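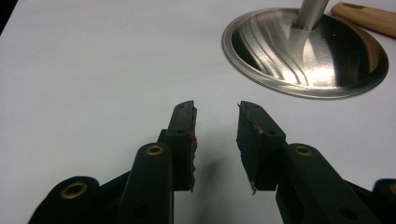 Pot lid, white table. Both fingers open, neither one touching anything.

Kitchen chores, bench notes and gallery
Compiled by Reda Shehata

The question put to us most often is whether a machine can tidy a kitchen yet. The short reply is that it can do parts of one, slowly, on a good day. This page covers the pot lid, a job that takes a person a second or two and no thought at all.

The work was done at the Orkley bench over January. The gripper is held and moved by a person, and the recordings go to Slaoui, where they are used to train an arm. We logged 971 demonstrations across 8 chores. Lids account for more of the discarded ones than any other item.

Notes on the opening picture

The lid is stainless steel, domed, with a rolled rim and a cylindrical metal handle standing up from the centre. The handle is the obvious place to take hold. A parallel grip on a round rod touches along two narrow lines, so a lid picked up slightly off centre will swing. People correct for this with the wrist. The arm does so only if the demonstrations show it how.

Polished metal is the other difficulty. The bright streaks on the dome are reflections of the room, and they move when the camera moves. Software that estimates depth from the picture tends to read them as dents or edges. Cladeo, our depth package, is better with the matt white table than with anything lying on it.

The pads on the inner faces of the fingers have a rough texture. One has a frayed sliver of material at its bottom corner. Pad condition matters more than we first allowed for, and we now change pads every 50 lifts when working with metal.

Behind the lid is a light wooden handle with a small dark hole near its rounded end. Its lower edge comes very close to the upper rim of the lid. Close neighbours like this are common in real kitchens and rare in published trials. A planner must either leave enough clearance or accept a knock – ours is set to leave clearance, and gives up more often as a result.

State of the chore

Lifting a lid by an upright handle: usable, with a person nearby.
Putting it down flat on a table: usable.
Putting it on the matching pot: unreliable. The rim has to be level before contact.
Picking up a lid that lies handle down: not attempted.

The same lid set goes to Gemura next, where a two-armed machine will be given 6 attempts at each placement. Results will be added to this page when they have been checked.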